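September, 6:10 a.m.

Awake since five with wallpaper on the brain. I used to lie awake over money and death, like a normal person. Now it's pattern repeats.

The facts, for whoever inherits these notebooks: Orla came by last night with a roll of the stuff left over from her hallway and announced that my downstairs bathroom was "the color of a filing cabinet." It is the color of a filing cabinet. I chose it on purpose in a bad winter and have defended it ever since. She unrolled three feet of teal flowers on my kitchen table, on top of my dinner, and said to live with it for a night.

So I lived with it. I ate my soup on the stairs.

I'll admit I've been coming around. I have seen small spaces done up to the gills in flowers and not hated them. I keep going back to one with a gray marble-patterned floor and teal on every wall, orange daisies the size of dinner plates (in spirit), pink ones, pale blue ones, leaves stuffed into every gap. The back wall has the same print again but smaller, so it looks as if the garden got nervous and bunched up. I would never have dared that. I'd have said pick a size and stick with it. But it works on me, and I even like the toys and blocks scattered over the floor, which in my own house would send me straight to the closet for a bin. 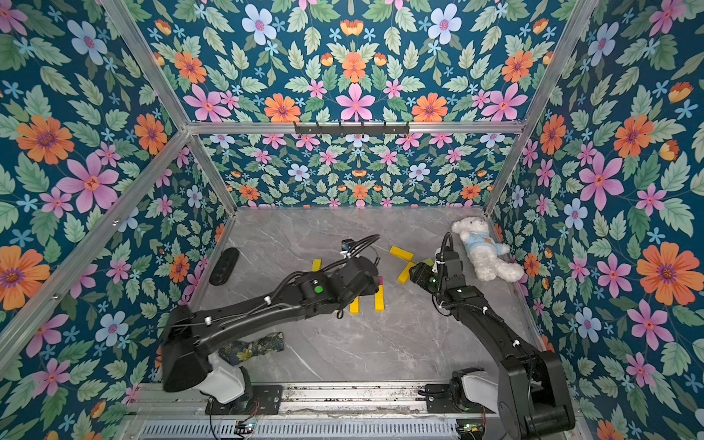

Teal on all sides, and a row of little hooks up the back.

The hooks are what got me, to be truthful. A black rack of them in the middle of the bar across the back wall, flowers above and flowers below. My bathroom has one hook. It's behind the door and it holds a robe, a second robe, a belt from a third robe and the bag for the bags. I have been meaning to put up a rack since I moved in, and I own one, a Fendero, still in its box, 18 dollars, with a packet of screws I'm fairly sure I've since used on something else.

7:45. Coffee. Measured the bathroom. 243 centimeters floor to ceiling on the window side and 90 wide behind the toilet. I did it in centimeters only because Liam's tape measure is the one I could find, and it has been here so long I consider it mine. Wrote the numbers on my hand. Washed my hands. Measured again.

Then I called Liam, who papered his own dining room and has talked of little else. He says start with the wall you see first and hide your mistakes behind the door. He also says to order the paste from Stivance and not the other kind, and when I asked what was wrong with the other kind he went quiet, like a man remembering a war. He wants his tape measure back.

Orla's leftover roll will do one wall if I don't ruin any of it, so I'm short by several rolls and a good deal of talent. Looked up the price of more. Closed the laptop. Opened it again to see if I'd read it wrong. The whole job, with paste and a brush and that plastic thing for smoothing, is nowhere near the 1000 dollars I'd been telling people it would cost in order to get out of it, and now I've lost my best excuse.

The question is whether I could brush my teeth in there every morning with all those flowers looking at me. Orla says yes, and that I'd be cheerful. I said I brush my teeth in a filing cabinet and I'm perfectly cheerful. She let that sit a good long while.

9:30. Taped her sample up next to the mirror. It immediately made the towels look ill. They're supposed to be white. So that's towels as well.

11:00. Took it down. Put it back up, a bit higher. Pink flower now sits right where my head is in the mirror, so I look like I'm wearing a bonnet. Left it. Moved the Fendero box from the closet to the hall, where I can trip over it until I do something.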